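The long life of the stockpot

Print this page | E-mail this article

Apr 3, 2024

Most kitchens have one pan that gets used more than all the others. In the houses around Brirkley it tends to be the big one, and it tends to be old. The town had a cookware factory until the 1980s, and plenty of what it made is still on the hob.

The factory belonged to Lemaire, a family firm that pressed and enamelled steel in a long brick shed beside the canal. At its busiest it employed 145 people. The work was hot and noisy. Steel discs were pressed into shape, cleaned in acid, dipped in liquid enamel and fired, then dipped and fired again. A pot with a pinhole in the coating was sold cheaply at the gate, and many local families never bought any other kind.

Colour was a late addition. For years everything was white with a blue rim, or grey for the army. Then the shops began asking for pans that could go straight from cooker to table, and the firm brought in green, orange and a yellow that chipped badly and was dropped after two winters.

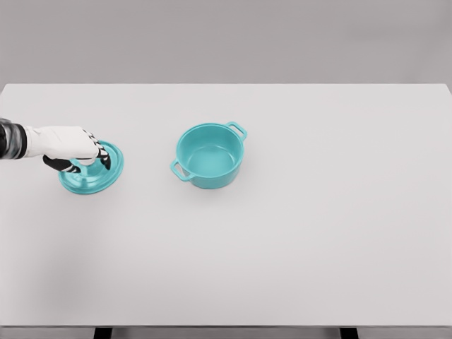

A teal pot and its matching lid.

The lid was always the awkward part. It had to sit flat when cold and still sit flat when the rim had warmed and moved a little. Lemaire made its lids in a separate room, and the order books show how often they were replaced. In one year the firm sent out 3,306 lids on their own, most of them to people who had dropped the first one.

Those books are now kept at the Gallolmont museum, 13 miles up the valley, along with a run of catalogues and a cabinet of samples. The display is small but worth the bus fare. It opens every weekend except in December.

Old enamel needs little care. Warm water and a soft brush will do for most things. Burnt rice should be soaked overnight with a spoonful of bicarbonate of soda. A chip on the outside is harmless if it is kept dry, but a pan chipped on the inside should be retired from cooking – it makes a decent planter.

Re-enamelling is possible, though not cheap. Jodov, a workshop in the old dye works, takes pans from all over the county and has a waiting list of several months. It will not touch anything with a loose handle until the rivets have been replaced.

Prices at local sales have crept up. A good casserole with its own lid now costs more than a new one from the supermarket, and odd lids are sold from a box by the door.

Contact us | Copyright 2024. All rights reserved. | Back to top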